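What exactly is a block puzzle teaching?

January 31, 2021

I have been suspicious of educational toys since our eldest was given a set of Idton counting discs and used them, for the better part of a year, as money for a shop that sold gravel. It was a good shop. Nothing printed on the packaging had anything to do with it.

So when the block craze went through our street over the summer break I kept my wallet shut for as long as I could. You know the sort of thing. Plain shapes in plain colours, some kind of base with a hole or a groove in it, and a price that makes you turn the box over to see whether you've missed something. Jureck does one. Darko does one that is the same thing in duller colours and costs $33 more, presumably for the dullness.

The claims are what get me. Spatial reasoning, fine, I can see that. Persistence, maybe. But the Darko leaflet also promised "early engineering confidence", and I would like to meet the person who measured that. My confidence as an early engineer was built on a cardboard box and a roll of sticky tape, and I still can't put up a shelf.

We ended up with two sets anyway, one borrowed from the toy library and one bought second-hand from a woman in Gedport who was moving house and wanted it gone. I've now had a month of watching kids (and, after bedtime, grown adults) fiddle with them, and I have opinions.

The first is that the instructions are useless. Ours came with a booklet of 200 challenges, and the first forty or so are the same challenge. Put the piece in the hole. Put the other piece in the hole. By the time it gets interesting the seven-year-old has wandered off to annoy the dog. If you buy one of these, lose the booklet early.

The second is that the slot matters much more than the blocks. I'd assumed the blocks were the toy and the base was just somewhere to put them. But you can stack blocks anywhere, the kitchen floor is free. What changes the game is having a narrow opening that only takes certain things in certain directions. A brick-shaped block lying down behaves quite differently from the same block standing up. And a six-sided piece is a nuisance in a straight-sided gap, in a good way, as it never sits flush on every side and you have to decide whether you care. My youngest does not care. My eldest cares so much we had tears on the third day.

Third, colour. Everyone sells these in colours and everyone seems to think the colours are helping. I'm not sold. Both our kids sorted by colour straight away and then stopped thinking about shape altogether. Greens together, browns together, blue one on its own because there was only one left that hadn't rolled under the couch. It looked very tidy and it solved nothing. I'd love to try a set in one flat colour and see what happened, but I suppose it would look dreadful on a shop shelf.

I'll give the things some credit. They're quiet. They don't need batteries. The second-hand set has survived being dropped down the back steps. And there's a nice bit of stubbornness that comes over a person when a piece almost fits, even a person who has 402 unread emails and only sat down to tidy up.

But the internet would like me to believe this is a head start in mathematics, and I read one page claiming a child needs 1,000 hours of block play before school. Says who? Where did the round number come from? Nobody I know has logged the hours. I suspect it came from the same place as the engineering confidence.

What I'd tell a friend: borrow before you buy. Check the base first, and put your fingers in the slot to feel for rough corners. Skip the extras pack, which is more of what you already have in a smaller bag. And don't stand over the kids explaining it. I tried that for one afternoon and all they learned was how to leave a room.

The toy library wants theirs back in a fortnight. I said we'd be finished with it well before then, and then after dinner I had another go at getting three uprights in a row with the blue one in front. 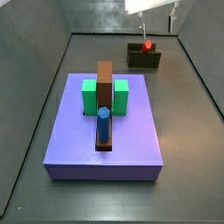
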